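Demonstration gathering (robot learning)

From the Stulell wiki, the friendly reference on household robotics. Page last changed Sun 18 October.
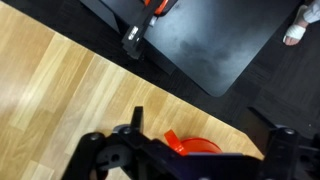 Demonstration gathering is the job of collecting examples for a robot to learn from. One example is called a demonstration, or an episode if you want to sound like the people who do it all day. I do it most days, so I'll say episode from here on.

How it works

A person moves the arm through a task while the computer saves what the cameras see and where the joints are. Then you put everything back, a bit differently, and go again. And again! Later on, a learning system looks at the whole pile and tries to work out which movement goes with which view. The usual name for this is imitation learning, and it has its own page here (much longer than mine, with equations).

Ways of steering

There are a few. You can hold the arm and push it around by hand, which feels lovely but puts your own hands in the video. You can use a leader arm, a lighter copy that the real one follows. Or you can use a handheld controller, my favorite, although my thumbs disagree by late afternoon. At Skurnness we switched from the first to the third in April and had to relearn every grasp we knew.

Wrist cameras

A camera mounted at the wrist travels with the gripper, so the fingers are always in view and small things get big as you come down on them. It's great for the last bit of a grasp. It's hopeless for telling you where the rest of the arm is, and most setups add a fixed camera for that.

How many episodes

People always ask, and the answer depends on the task. Our first Oravo set had 100 episodes of one pickup, all started from nearly the same spot, and the arm learned that spot beautifully and nothing else. The second had 200, with the start moved each time. The Baluyot set, which mixes several tasks, stands at 419 (I threw out 24 more where I'd bumped the table or forgotten what I was doing).

Keeping or dropping bad ones

This gets argued over on the talk page. A fumble followed by a good recovery is worth keeping, in my view, so the arm has seen a way out of trouble. A fumble where you just give up should go. Long pauses are sneaky too: stop to think before every grasp and the robot may learn to stop there as well.

See also: leader arm, episode labels, resets, imitation learning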